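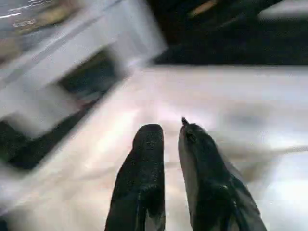
基于腕部相机的抓取控制软件设计与实现

课程项目报告　2月5日，星期一

分享 2　评论 8

一、项目背景

本项目在 Skavero 实验平台上完成，目标是编写一套由腕部相机引导的抓取程序，让机械臂从桌面上取小件物品并放到指定位置。平台原有的控制程序由上一届同学留下，位置点全部写死在脚本里，物品稍微偏一点就抓空。我们保留了底层驱动，重写了感知、规划和任务调度三个部分，项目内部代号 Rinell。

硬件没有改动。机械臂、两指夹爪和腕部相机都沿用原配置，因此下文只讨论软件。

二、系统结构

程序分为四个进程：相机采集、目标检测、运动规划、执行控制。进程之间用消息队列通信，每条消息带采集时刻的时间戳。最初我们把检测和规划放在同一个进程里，检测一慢，规划就跟着卡住，执行端收不到新的轨迹点便触发急停。拆开之后急停基本消失，代价是必须自己处理消息过期的问题。

执行控制进程只做两件事：按固定周期下发关节指令，检查关节限位。它不读图像，也不知道当前任务是什么。任务状态由调度模块维护，状态机包括待机、接近、对准、闭合、抬起、放置和恢复。任何状态超时都会转入恢复，恢复动作是夹爪张开并沿原路径退回上一个安全点。

三、图像的时间对齐

腕部相机装在机械臂末端，臂一动，画面就跟着动。接近阶段速度较高，背景和桌面在图像中拖成斜纹，而两根手指与相机相对固定，轮廓仍然比较清楚。这带来两个麻烦：检测框在模糊帧上抖动，手指本身又容易被当成目标。

对第二个麻烦，我们做了一张手指掩膜。掩膜随夹爪开度变化，程序根据夹爪编码器读数在预存的几张掩膜之间插值，落在掩膜内的检测结果直接丢弃。指尖附近会多膨胀一圈像素，否则边缘浅色的部分偶尔会漏出来。

对第一个麻烦，我们先试过去模糊算法，处理一帧的时间太长，放弃了。现在的做法是给每帧算一个清晰度分数，用掩膜以外区域的拉普拉斯方差表示。分数低于阈值的帧不参与位姿更新，只用来维持跟踪编号。必须把手指区域排除在外再算分数，这一点我们调了很久才发现：手指边缘一直很锐利，整幅图的分数被它抬高，模糊帧照样能通过。

图像时间戳和关节角时间戳之间有固定偏差。标定方法是让末端做往复运动，对着棋盘格采集，再求两条曲线的互相关。得到的偏差为 60 毫秒，写入配置文件。更换相机驱动后需要重新标定。

四、规划与对准

接近段用关节空间的五次多项式插值，终点设在目标正上方。到达之后机械臂停住，等清晰度分数恢复，再取图像做位姿估计。对准段改为笛卡尔空间的小步修正，每走一步重新估计一次，误差小于 2 毫米时允许下降。

碰撞检查只考虑桌面和料盒，两者都用长方体表示。夹爪模型按完全张开时的外形建，比实际略大。这样做偏保守，靠近料盒内壁的物品有时被判为不可达，调度模块会跳过它并在日志里记一条警告。

闭合是否成功由夹爪开度和电机电流共同判断。单看开度时，薄片类物品和空抓很难区分。

五、调试工具

调试界面叫 Fahy，是用 Python 写的一个本地网页，左侧显示相机画面和掩膜，右侧显示状态机当前状态和关节曲线，可以按时间轴回放。日志和图像存在同一个文件里，回放时按时间戳对齐。大部分问题都是在回放里找到的，在线看画面太快，看不清是检测先错还是规划先错。

另外写了一个离线重算脚本，输入一段录制数据，输出新旧两版检测程序的差异。改阈值之前先跑一遍，确认旧问题没有重新出现。

六、遇到的问题

1. 白色物体放在浅色桌面上时检测不稳定，强反光区域尤其明显。降低曝光后有改善，但料盒内部的暗处又看不清。目前按状态切换曝光，接近时用一组参数，伸入料盒时用另一组，切换后要丢掉前几帧。

2. 消息队列默认不丢弃旧消息。规划进程一旦变慢，后面拿到的全是过期位姿。已改为只保留最新一条。

3. 急停之后重新上电，状态机会停在原来的状态，夹爪却已经松开。现在上电一律从恢复状态进入。

4. 配置文件分散在各个进程目录里，改过参数经常忘记同步。合并为一个文件后，启动时打印校验值，四个进程不一致则拒绝启动。

七、尚未完成的部分

清晰度阈值仍是手工设定，换灯光要重新调。物品互相遮挡时只能取最上面一件，下面的要等重新检测。掩膜插值没有考虑指垫磨损，指垫更换后需要重新采集掩膜。料盒位置目前由人工输入，我们打算3月改成由标记自动识别，接口已经在规划进程里留好。

代码和配置放在实验室服务器的 Sistisdale 仓库，主分支可以直接运行，exp 开头的分支是试验代码，未经测试，不要在真机上跑。运行前先阅读根目录的说明文件，并确认急停按钮在手边。

请输入关键词　搜索

版权归项目组所有，转载请注明出处　|　联系我们　|　返回顶部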